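Towel-handling claim rests on 143 tries, and most of them were easy

29 July 2021

Verix says its new training method, Pullport, lets a two-finger gripper learn to pick up cloth from examples gathered by hand, with no robot arm needed until the end. The company put out a nine-page report on Thursday. It makes for a good headline. The numbers inside are thinner.

People at the firm's Kerholm lab carried a gripper fitted with a camera and used it to grab, lift and drag towels, 2895 times in all. A program was then trained on those recordings and moved to an arm. Verix says the arm took hold of a towel's edge and pulled it flat in 143 test runs "with high reliability." The report gives a success rate for the full set but does not split it by how the towel was lying at the start, and that is the number anyone who folds laundry for a living would ask for first.
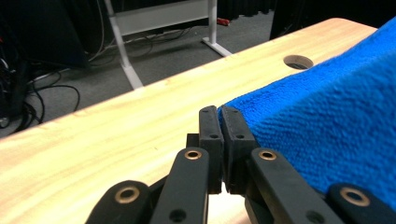 ROBOTICS

A thick terry towel with its edge hanging within reach is a kind target. The fingertips can close on a fat rim of cloth and hold it. Thin sheets, damp shirts and anything balled up in a bin are another matter, and Pullport was tried on those only 22 times. The report gives them one paragraph and no table.

Adalberto Bastos, who ran the work, said the team never meant to cover every fabric. "We wanted to know if hand-gathered examples carry over to an arm," he said. "They do." He would not say how many of the 22 runs failed.

Barrios, a laundry firm that looked at an earlier version in January, timed it at 19 seconds a towel and passed. Verix says the new one is faster - it has not said by how much. The recordings have not been released, so outside labs can't check the result yet.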